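Novedades de la temporada: iluminación de mesa y colgantes

La serie Ojala de Ternix incorpora este mes una lámpara de pie y un flexo de sobremesa, que se suman al aplique que ya teníamos en catálogo. Las dos piezas comparten la pantalla cónica de aluminio lacado y el interruptor de cuerda. Se sirven en negro, arena y verde oliva.

El flexo lleva un brazo articulado en dos puntos y una base de fundición que permite extenderlo por completo sin sujetarlo. El cable, forrado en tejido, mide 2 metros y sale por la parte trasera de la base. Admite bombillas E14 de hasta 30 W — la bombilla no está incluida — y es compatible con regulador externo.

La lámpara de pie usa el mismo cabezal en un formato mayor, con casquillo E27 y un máximo de 60 W. El cabezal gira sobre el eje y puede orientarse hacia la pared si se busca una luz indirecta. Quien ya tenga el aplique puede pedir la pantalla suelta en los colores nuevos.

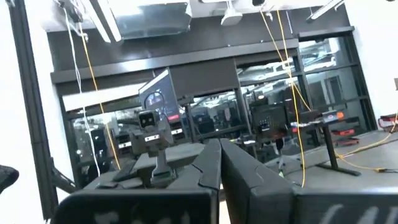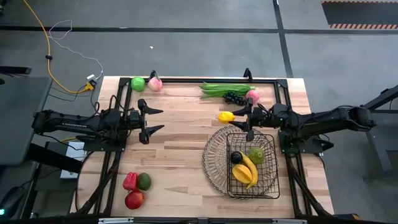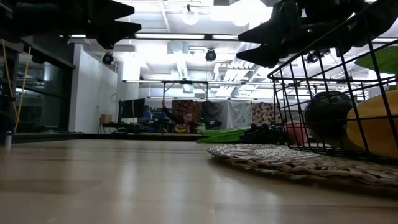 Colgante Ornatska, ahora en dos diámetros

El colgante Ornatska de Karkon vuelve al almacén después de varios meses agotado. Al modelo conocido se añade uno más pequeño, pensado para colocarse en fila sobre una barra o una mesa alargada. El difusor es de vidrio opal soplado y se desmonta con un cuarto de vuelta para limpiarlo.

Joanne Wragg, responsable de producto en Karkon, recomienda colgarlo a 60 cm del tablero en mesas de comedor y algo más alto en zonas de paso. El florón mide 10 cm y cubre la mayoría de las cajas de techo. Para techos inclinados hay un adaptador que se pide aparte.

Plazos y pedidos

Los pedidos de Ojala confirmados antes de final de mes salen en la primera entrega. El verde oliva llegará más tarde que los otros dos acabados. Para presupuestos de obra o consultas sobre regulación, escriban a Fouad Matar, del departamento técnico, indicando la referencia y el número de puntos de luz. El catálogo con las tarifas actualizadas puede recogerse en la tienda.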